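**Jul 1, 2021 – Kesham**

Kesham homewares company Jerora has opened orders for the Ekon, a clear acrylic organizer made for hair ties, rings and the other small items that collect on dressers and bathroom counters.

The Ekon has two tiers, an upper and a lower compartment, under an opaque white lid. The lower compartment is set back slightly from the upper one. A batch of 1,776 units is ready to ship, and a second batch is planned for December.

"People told us they already owned plenty of boxes and still couldn't find a hair elastic in the morning," said Homa Hosseinzadeh, product lead at Jerora. "They wanted to see what they had without opening anything."

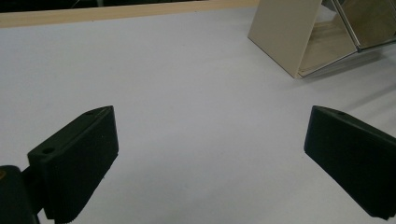

Jerora tested the organizer in 27 households over nine weeks. Participants kept it wherever small things usually ended up – a hall table, a desk, the top of a washing machine – and sent in notes on what they stored. The colour of the lid was changed from grey to white following their comments.

The company suggests clearing the whole surface first, then sorting items one at a time.
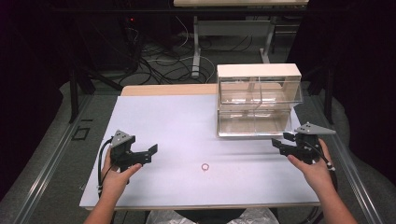

Can the Ekon be washed in the dishwasher?

Hand washing is recommended, with mild soap and a soft cloth. Abrasive pads will scratch the acrylic.

Orders can be placed through Jerora or at the Igwe store in the centre of Kesham.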